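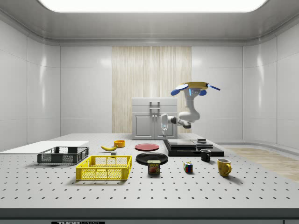
When a Robot Arm Stops by Itself

A robot arm has joints, like your shoulder, elbow and wrist. Each joint has a motor. A small sensor called an encoder measures how far the joint has turned, and a computer uses these measurements to work out where the gripper is.

In December, engineers at Dokemar were testing a computer program called Uzor inside a simulator. A simulator is a make-believe room that follows rules like those of the real world. The robot's job was to pick up a banana and put it on a plate.

On test 8, the elbow encoder gave a wrong reading. It was wrong by 3 degrees. That sounds small, but an error at the elbow grows larger by the time it reaches the end of a long arm. The gripper came down in the wrong place and pushed against the tabletop.

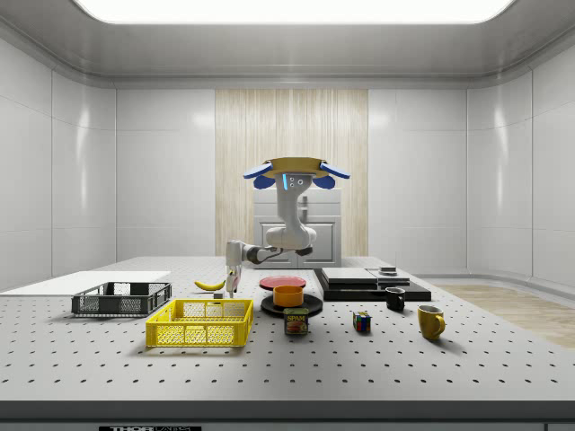

The program then did a protective stop. This means that the motors stop turning and the brakes hold the joints still — the arm does not drop. Wulan Siregar, the test engineer, read the log and found the fault. A log is a list of everything the computer recorded.

The team added a new check. Uzor now compares the encoder with a second sensor 300 times every second. If the two disagree, the arm stops before it touches anything.

Words to know

Encoder: a sensor that measures turning.
Fault: something in a machine that is not working correctly.
Protective stop: a stop the robot makes without being told.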